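Week 6: Learning pick motions from egocentric human video
Unit notes, Robot Learning from Demonstration
Notes by Thilini Jayawardena

Reading for this week: the Brakero paper, sections 2 and 4. Skip the appendix on camera calibration unless you are doing the hardware option.

1. The problem

Last week we looked at teleoperation. It gives clean joint-level actions, but an operator gets tired and the robot has to be present for every demonstration. Egocentric video is cheaper to gather in working places such as shops. The cost is that there are no action labels. We have pixels and, if the tracker behaves, a hand pose. Everything else has to be inferred.

2. What counts as a demonstration

Brakero splits each recording into short segments, one per object contact. A segment starts when the grasping hand enters the shelf volume and finishes when it leaves. The Bloxham set used in the lab has 2,000 segments, all from retail shelving. Labels are given per hand: grasp, support, or idle.

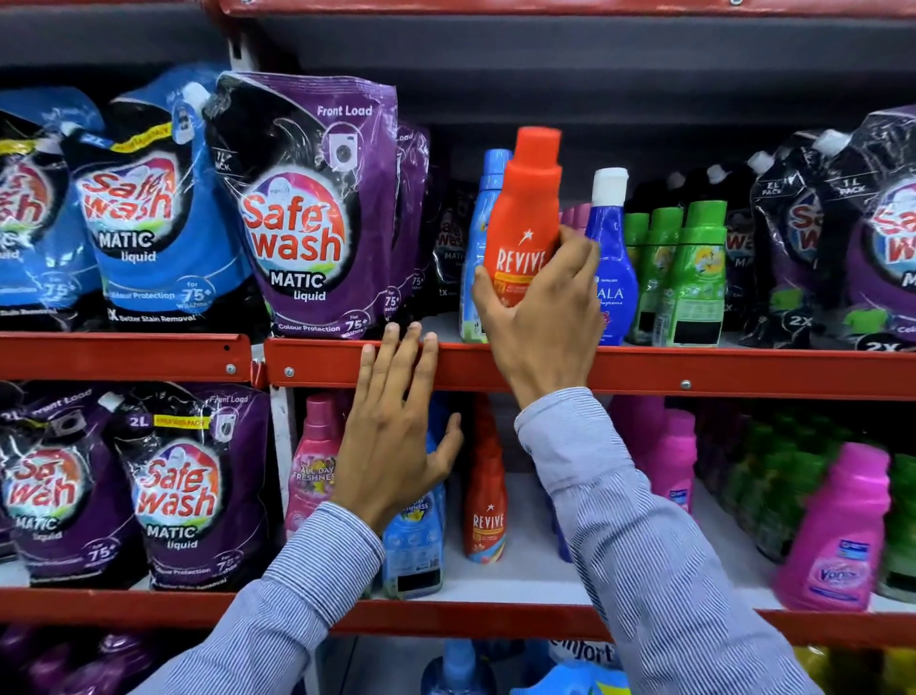 Figure 1. Right hand: grasp (Revive bottle, upper shelf). Left hand: support (front rail).

The support label matters more than students expect. In Figure 1 the left hand is spread on the rail and holds no product. A retargeting method that treats both hands as manipulators will try to give it a grasp target, and the nearest candidates are bottles on the shelf below. The fix in section 4 is to predict the label first and mask the grasp loss for any hand marked support.

Note also the second Revive bottle on the lower shelf. Matching on label text alone gives two candidates for the target object. Brakero resolves this with the distance from the fingertips to each candidate, which needs usable depth.

3. Retargeting to the arm

The human wrist pose is mapped to the gripper pose with a fixed offset. Finger positions are reduced to one value, the opening width. This throws away a lot. It is fine for bottles and poor for soft refill pouches, where the shape of the grasp affects how the pack folds. Catex keeps the full finger pose, but assumes a multi-fingered hand, so we won't use it in the lab.

4. Lab task

Work in pairs. Download the Prendetti loader from the unit page and train the label predictor with and without the support class. Report grasp error for each hand separately. Include two failure cases with your own commentary, and colour your plots by label so the markers can read them.

Submissions close at 4 pm on the last teaching day in April.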